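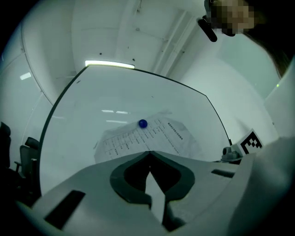

Work in this period went to the wrist camera comparison on the hand-held gripper, work item 2 of the Clolline project. Two lenses were evaluated on the same housing: the Kellinar fisheye and the narrower Tiedemann unit used last year. The fisheye holds both finger pads, the blue ball on its printed sheet, the marker card and the far edge of the table in a single view, with the ceiling light above them. The cost is strong curvature of straight edges and dark corners. Reflections of the lighting on the white tabletop are also recorded and have to be masked before the ball is segmented.

Status as of January 24, 2020

Recordings completed: 371 of the 2000 planned. All use the fisheye. The Tiedemann set has been started but is not included in this count.

Calibration: a single pinhole model was dropped in favor of a fisheye model with separate coefficients for each unit. Residual error remains highest near the lower corners, where the housing fills the view.

Controller: the Plomton board lost synchronization with the camera in 6 recordings. These were discarded. Firmware has been updated and the fault is under observation.

Deviations from plan

The finger pad comparison is two weeks behind schedule. The softer pads arrived with the wrong hole spacing and were returned to the supplier. No change to the budget is requested.

Next period

Finish the Tiedemann recordings in February, repeat calibration after the pad change, and test a matte cover on the table.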